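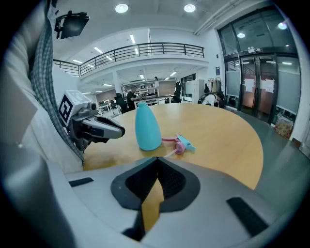

The Case for Buying Less Cleaner and Keeping the Bottle

Opinion

By Nayara Coutinho

Public institutions are large buyers of small things. A school district or a county library system will hold a formal hearing before it replaces a boiler, and it will then spend for years on glass cleaner, floor soap and disinfectant without discussing the matter in open session at all. The purchases are made under a standing order, the order is renewed in May, and the cartons arrive. This essay argues that the standing order deserves attention, and that public buildings should move to refillable containers and concentrated cleaning products as their ordinary practice.

The argument is often presented as an environmental one, and it is. A ready-to-use cleaner is mostly water. When an institution buys it in single-use bottles, it pays to have water packed, trucked, stored and carried up a flight of stairs, and it then pays again to have the container hauled away. The trigger assembly, which combines several kinds of material in one small part, is difficult to recycle in most local programs and is commonly thrown out while it still works. These facts are well understood. They have not, by themselves, changed many budgets.

It may be more useful to begin with the question of stewardship. A public body holds money in trust. It is expected to ask of any recurring expense whether the same result could be had with less. In the case of cleaning supplies the answer has been available for a long time, and the reasons for not acting on it are mainly matters of habit.

The Colthorpe library district offers a case worth studying. The district operates 9 buildings, most of them modest in size. Until recently each branch ordered its own supplies from a catalog, and each received ready-to-use products by the carton. When Dong-geon Shim became director of facilities, he asked the branches to report what they bought in a year. The combined total came to 4000 bottles. The figure surprised the district's own board, whose members had approved the spending in separate lines and had never seen it in one place.

The district now buys concentrate in large containers, mixes it at two stations, and sends it out to the branches in bottles that come back to be rinsed and refilled. The change was not free of trouble. The first dispensing unit, a wall-mounted model sold under the name Sketamero, was set at the wrong ratio during installation, and for several weeks the windows at the Prado Street branch were cleaned with a solution strong enough to leave a film on the glass. Staff there lost confidence in the program and went back to buying their own supplies. It took a second round of training, and a good deal of patience on both sides, to bring them in again.

Opponents of such programs point to experiences of this kind, and they are right to do so. Three objections in particular should be answered with care.

The first concerns safety. A bottle that is refilled can be refilled with the wrong thing. Cleaning chemicals that are harmless when used alone may be dangerous when combined, and a worn or missing label puts employees and the public at risk. No institution should begin a refill program without a firm rule that every container is labeled with its contents and its hazards, that a bottle assigned to one product is never used for another, and that an unlabeled bottle is taken out of service at once. Disinfectants call for further caution. They must be prepared and stored strictly according to the manufacturer's directions, and some should not be decanted at all. Where that is so, the purchase of the original container is the correct decision and should be made without apology.

The second objection concerns labor. Rinsing, filling and labeling take time, and the people who do this work are seldom the people who decide that it should be done. A program that saves money on paper by adding an hour to a custodian's evening has moved the cost to the person least able to refuse it. The work must be scheduled and paid. In Colthorpe it was first added to existing duties, and the custodial staff objected. The district later set aside fixed hours for the mixing stations. That decision reduced the savings and, in this writer's judgment, preserved the program.

The third objection is that the matter is too small to deserve the effort. This is the objection heard most often from elected officials, who have roofs and pensions to consider. It has some force. No tax rate will be lowered by the careful use of window cleaner. Yet the habits by which an institution buys are formed in exactly these minor accounts, where there is no hearing and no opposition. A purchasing office that has learned to ask what it is paying for when it pays for soap will be better prepared to ask the same of a service contract or a software license.

There is also the matter of repair. A large share of spray bottles are discarded for a single fault, such as a clogged nozzle or a cracked tube, while the body of the bottle remains sound. Replacement triggers can be bought separately. Suppliers do not advertise them with much energy, and neck sizes vary enough from one maker to the next that the wrong part is easily ordered. Stullavetti, the regional distributor that holds the Colthorpe contract, agreed to stock triggers in one size only after the district wrote the requirement into its bid documents. Other institutions could make the same request. Several districts buying together would find it easier to obtain, and could reasonably ask that all bottles supplied under a contract share a common thread.

Boards considering such a change would do well to start narrowly. Glass cleaner and general-purpose soap are suitable first products, being simple to mix and forgiving of small errors. A single building can serve as a trial for one budget year. The custodial staff should be consulted before the equipment is chosen, and their views on the weight of a full container, the height of a dispenser and the feel of a trigger used for several hours should be given as much weight as the price.

The Colthorpe board will review its supply contract at its meeting on Tue 22 December. It is expected to extend the present arrangement and to consider whether hand soap should be added. Neighboring districts whose own orders come up for renewal in the spring should ask to see the results, including the account of what went wrong at Prado Street, before they sign for another year of cartons.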